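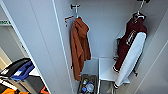 Locker clear-out – please read before you leave today

Quick one this month, I have the rest of the newsletter to get out and half of it isn't written.

The lockers on the Flurkov side are getting emptied, wiped down and handed back out. All of them. Yes, yours too. We said this in November and then didn't do it, so a few of you have stopped believing us. Fair enough. We mean it this time.

What has to come out: everything. Hoodies, jackets, spare shoes, bottles, that bag of bags at the bottom. If it hangs on a hook it goes home with you. If it's in a basket, same. Hangers can stay if they're plain ones, we are always short. Baskets can stay too but empty please.

Bottles are the big one. Last time we found 3 with something still in them and I won't go into it. Open it, tip it out, rinse it, take it home. Anything with a spray top or cleaning stuff in it goes to the supply shelf next to the sink, not back in a locker.

Coats. It's warming up and there are still a lot of winter layers hanging around. A long hoodie takes up the whole width of one of the narrow lockers, and then a second jacket gets pushed up against the wall and never gets worn again because you forget its there. Take one home. Take both home. You can bring one back in the fall.

If you find a jacket in your locker and it isn't yours, don't move it to somebody else's. Bring it to the rack by the front desk. Team jackets especially, the ones with the white sleeves – they all look the same on a rack so check the pockets and the collar for a name before you walk off with one. We had two people go home in each other's for most of a winter. 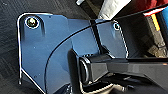
Doors and metal parts next. While the lockers are empty we're going over the loose screws and bolts, the bent panels, and the doors that scrape. If yours has a bolt that turns by hand or a rough edge that catches your sleeve, put a strip of masking tape on it and write what's wrong. Just a couple of words. "Loose" is fine. "Sharp" is fine. Please don't fix it yourself, somebody used a coin last year and chewed up the head so bad it had to be drilled out.

Replacement hooks came in from Skonham, a box of 390, so there's no reason for anyone to be hanging a coat off the corner of a door. The little side hooks are for keys, lanyards and light stuff. Not a backpack. Coats go on the big hooks, on a hanger.

Key tags – the old paper ones are done. New ones are plastic. If you lost your key, call extension 2077 and leave the locker number, don't just pick a new locker. Extension gets checked at lunch and again before close.

Anything left after the clear-out gets bagged and kept for 2 weeks, then it goes to the Masilela clothing drive. Bottles and food get tossed right away, no bagging.

Oh and the low benches inside the lockers lift out. Check under them. Socks, mostly.

Sign-up sheet for new lockers is on the board by the Cornis entrance. First come first serve, bottom row goes fast so dont wait.

Posted May 3, 2023
14 shares | 6 comments

Recent items
Parking on the Cornis side during repaving
Lost and found: gloves, one umbrella, a lunch box lid
Supply shelf – what goes where
Masilela clothing drive, drop-off times
Break room fridge, again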